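Gonetti Drovia 50 garment steamer: four months with it

I bought the Drovia 50 in February to replace an iron that had started leaking rusty water onto shirts. It has been used several times a week since then, mostly for work clothes, school uniforms and the occasional set of curtains. I paid full price for it at a department store.

What you get

The box holds the upright steamer, a telescopic pole in two sections, a hanger that clips to the top, a fabric brush, a crease clamp and one heat-proof glove. The glove only fits a medium hand. There is no travel pouch and no measuring jug, so I fill the tank from a kitchen jug. The instructions are a single folded sheet with small grey print.

Assembly took 13 minutes, most of it spent getting the lower pole section to click into the base. Once it is in, it stays in. The pole has a slight lean to the left when a heavy coat is on the hanger, but it has never tipped over.

Heating and steam

The tank is removable and the cap is wide enough to fill under the laundry tap. Steam comes through in under a minute. There are three settings. The lowest is fine for polyester blouses and anything with a print on it. The middle setting handles cotton shirts if they are not bone dry. I leave it on the highest for everything else and have not scorched anything yet.

The hose is the weak point. It gurgles when it dips below the level of the base, and if you let it sag for too long it spits warm water out of the head. You learn to lift the hose straight up every so often and let it drain back. My old Katayama handheld never did this, but the Katayama also ran out of water after two shirts.

On different fabrics

Linen: reasonable. It gets rid of wardrobe creases but will not give you the flat finish of an iron. A linen tablecloth took so long that I gave up and put the board up.

Wool: very good. A jacket that normally goes to the drycleaner for freshening came up well with the brush attachment, and so did a winter coat.

School uniforms: good on the polo shirts, poor on pleated skirts. The crease clamp is meant to help with pleats. It is stiff, it drips, and it holds about four centimetres of fabric at a time.

Denim: better than I thought it would be. Heavy seams need two or three passes with the head pressed right against the cloth, and pockets need to be pulled flat first. Pull-on styles with elastic waists are the fiddly ones, as the gathers spring back as soon as you let go. Faded or bleached patches were not changed by the steam on anything I tried. 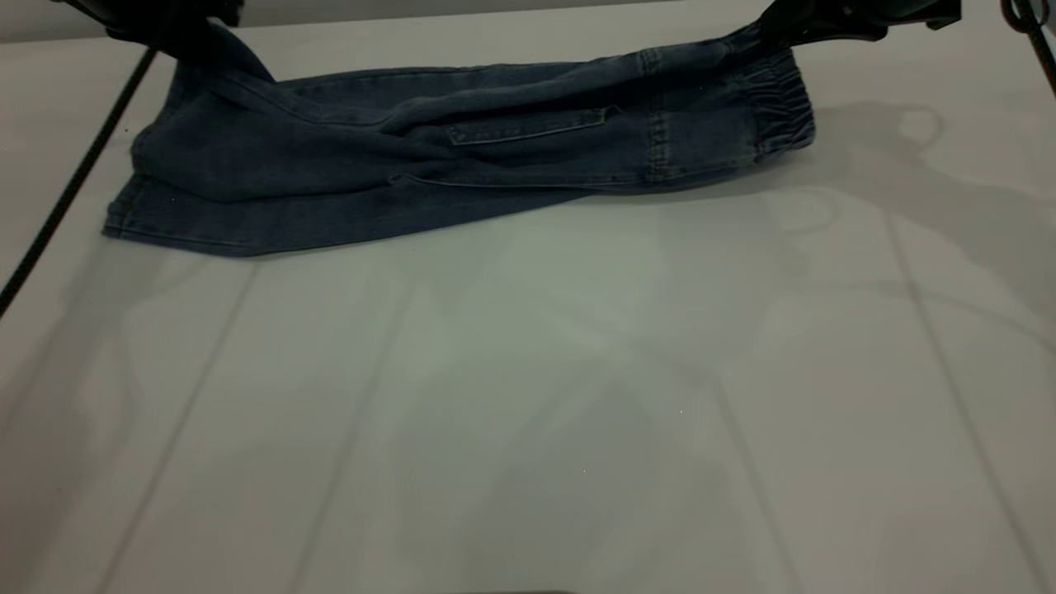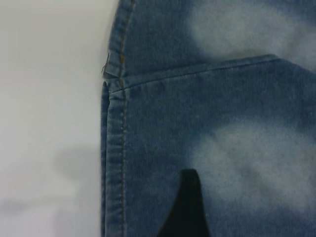 Denim on the white table.
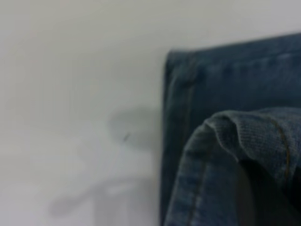
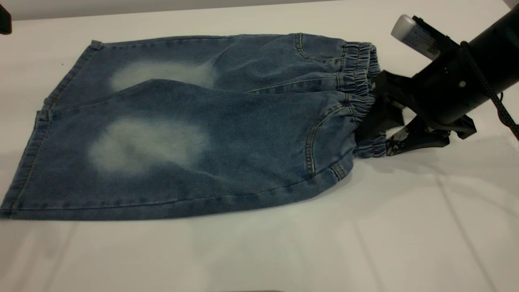 Can you use tap water in it?
Tap water is fine according to the instruction sheet, but if your water is hard you should mix it half and half with demineralised water. Descale with white vinegar when the steam gets patchy, then run a full tank of clean water through before putting it near clothes.

Noise and storage

It hums while heating and then settles down. You can hear the television over it. The pole collapses to waist height and the whole thing rolls on four castors, which are good on tiles and useless on carpet. I keep it beside a Fikonberg laundry cupboard and it sticks out by a hand's width. The power cord has no rewind, only two hooks on the back of the base, and one of those feels as though it will snap.

Running out of water

A full tank lasts long enough for a week of shirts with a bit left over. The machine beeps and shuts off when it is empty. After a refill it needs to be switched off at the button and on again before it will heat, and that step is not in the instructions.

Would I buy it again

Probably, if it was on sale for $200 or less. It does shirts and wool well, it is quick to get going on a weekday morning, and it has not leaked. I would not buy it as your only pressing tool if you wear a lot of linen or need sharp creases in trousers. I have kept the ironing board.

Four out of five. It loses one for the hose and the clamp.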